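We use cookies to remember your settings and count visits. Accept all | Manage choices

Sourdough crackers, or what I do with all that starter

I have been keeping a starter alive since last September and for most of that time I poured half of it down the sink every few days and felt bad about it. Pancakes, yes, fine, I've made the pancakes. We like the pancakes! But there are only so many mornings you can face a stack of them before somebody in the house asks for toast.

Then Deolinda Aguiar, who I met at a bread class in Hollwood and who has been baking for longer than I've been able to drive, sent me home with a paper bag of crackers. They were thin and blistered and salty, with little bits of rosemary stuck to the top, and I ate the whole bag in the car before I'd left the parking lot. I called her that evening to ask what was in them. Starter, she said. Starter, butter, flour, salt. I made her repeat it.

I've been making them ever since, and I've changed her recipe enough by now that I feel okay putting my own version up (she has read it and thinks I use too much pepper).

You want one cup of unfed starter straight from the fridge. It can be a week old, it can smell like nail polish, it can have that gray liquid on top. Stir the liquid in. Add a cup of flour, half a teaspoon of salt and four tablespoons of soft butter. I do half white and half rye from Rustora, a tiny mill that only sells at the Saturday-style markets out by the river, and the rye makes a huge difference. It's nutty and a bit sweet and the dough turns this lovely speckled brown. If you only have white flour, use white flour, they'll still be great.

Mix it with a spoon until it gets annoying, then use your hands. It should feel like modeling clay. Pat it into a flat square, wrap it up, and put it in the fridge for 45 minutes. You can leave it overnight and the flavor gets sharper, almost like cheddar, and I love that, but my husband prefers the short rest so we take turns.

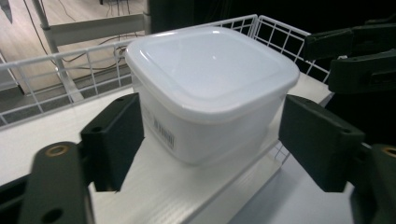 Rye flour is the one thing I've become fussy about, and mostly it's the storage I'm fussy about. It goes stale faster than white flour and once it has that dusty, bitter smell you can't bake it out. I used to leave mine in the paper sack with the top rolled down and a clothespin on it, and I lost a whole sack that way one summer. Now every flour gets its own box with a proper lid, squarish and see-through enough, like the frosted white one in the photo, so they line up on the shelf with no wasted corners. I'm terrible about peeling off stickers, so a barcode label can stay on the side for years as far as I'm concerned. Rye and whole wheat live in the coldest part of the pantry, and in July they move to the freezer.

Okay, back to the dough! Cut it in two and roll each half out right on a sheet of parchment. Go thin. Thinner than that. I thought I was rolling mine thin for months, and then I watched Deolinda do it and you could practically read the recipe card through hers. Flour the top a little if the pin sticks. Ragged edges are fine, they get the darkest and everybody fights over them.

Brush with olive oil, then salt, pepper, and whatever you like. Sesame seeds are wonderful. Fennel seeds are better than you'd expect. I tried smoked paprika once and it burned, so save that for a dip. Cut into squares with a pizza wheel, poke each one with a fork, and slide the parchment onto a baking sheet.

They go in at 350. My oven takes nearly 29 minutes, and I turn the pan at 14 because the back left corner runs hot. Start looking early the first time. You're after golden with brown edges, and if the middle ones bend when you pick them up, pull the outside ones off and give the rest a few more minutes. They crisp up a lot as they cool, so let them sit before you decide anything.

We eat them with soft cheese, with soup, with the bean spread from my last post, or standing at the counter with nothing at all. I took a double batch to Sérgio Moreira's birthday and he asked for those as next year's present too. They keep a week if you close them up well, though mine have never lasted long enough for me to be sure about day seven.

Next I want to try a version with grated parmesan in the dough, and I have some buckwheat flour I bought on a whim that needs using. If you've put buckwheat in crackers, tell me how it went, and whether they held together when you cut them.

Get new posts by email. Enter your address to subscribe. You can unsubscribe at any time.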